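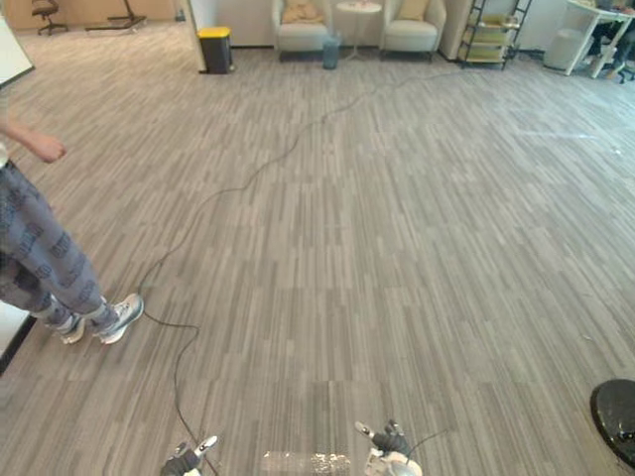

Grey striped carpet tiles, black cable running across to the shelving

Carpet tiles laid in different directions, and a cable across the floor. What would you do?

Hello everyone, first time posting in the flooring section although I've been reading along for ages (you lot got me through a very ugly vinyl job in our laundry, so thank you!). I look after a big open room at the Beritby centre, which gets used for all sorts through the week. It has a whiteboard at one end, a little lounge corner at the back, an office chair or two that wander about as they please, and wall to wall grey striped carpet tiles.

Two questions, and I'm sorry if they're really separate posts.

First, the tiles. The streaks mostly run the same way, front to back, but there are blocks where they sit a bit differently from the ones beside them. I never noticed until I moved a pile of furniture in January and now it is ALL I notice. Is this how it was meant to be laid, or did somebody run out of puff halfway through? I have 12 spares in the cupboard, all the same grey, and I'm wondering if it's worth lifting the odd ones and turning them.

Second, the long black cable. It goes from the working end of the room right over towards the shelves and people walk past it all day. I've been told tape, I've been told a rubber cover, and I've been told to tuck it under the tiles. I'd love something that won't wreck the carpet and doesn't cost the earth.

Thanks in advance, and sorry for the essay.
Posted by beritby_room2

3 answers

Answer from underlay_and_tea (marked helpful)
Welcome! Lovely to have another carpet tragic on board.

Turn one of your spares over and have a look at the back. There's nearly always an arrow printed there, and that's the direction of the pile. If the installer kept all the arrows pointing one way it's called monolithic, and if they turned every second tile it's quarter turn. There's also ashlar and brick, where the joins are staggered. Striped tiles get laid in blocks quite often on purpose, because a big floor of stripes all going one way can make your eyes swim a bit. So yours could well be somebody's plan. It could also be later repairs where they didn't check the arrows. I did precisely that in our hall at Dutport and had to live with it for years, so no judgement from me.

What I'd do is lift one odd tile in a corner where it won't matter. Get a wide scraper under the edge and go slowly. If it comes up tacky and clean, it's on a release adhesive and you can turn it and press it back down. If it fights you, stop! It's probably been glued hard and you'll tear the backing. Do check the tiles are square before you start as well, a few of the older ones aren't quite and they won't go back in the other way round.

Please don't put the cable under the tiles. They won't sit flat, the edges will lift, and a power lead squashed under foot traffic can overheat. Get a proper low profile cable cover with sloped sides, the sort that opens along the top so you can lay the lead in. Measure along the path you want and not the path it takes now, as yours has a fair old wiggle in it. Better still, take it round the wall if the lead is long enough.

Answer from gumnut868
Gaffer tape, not duct tape. Duct tape leaves goo. Pull it up the same day. Fine for a one-off, wouldn't leave it down all week.

Answer from sparky_marg
Agree with the first answer on covers. I'd only add that if that cable lives there permanently you want a sparky to put a power point closer to where you need it. A floor box is the nicest but on a concrete slab it gets pricey. We had a wall outlet added for the Marinho rooms and it was much less bother than I'd feared, they were done by lunch on the Wednesday.

As for the tiles I'd leave them be, love. Put a rug over it if it's driving you mad, one with a grippy back.

Comment from beritby_room2
Thank you all so much! There is indeed an arrow on the back of the spares, I had no idea. I'm going to try one tile in the corner this weekend and I've asked for a price on the power point. Does anyone know if the sloped covers come in grey?

Comment from underlay_and_tea
They do, and in a sort of beige. Mine came in lengths you can cut with a handsaw.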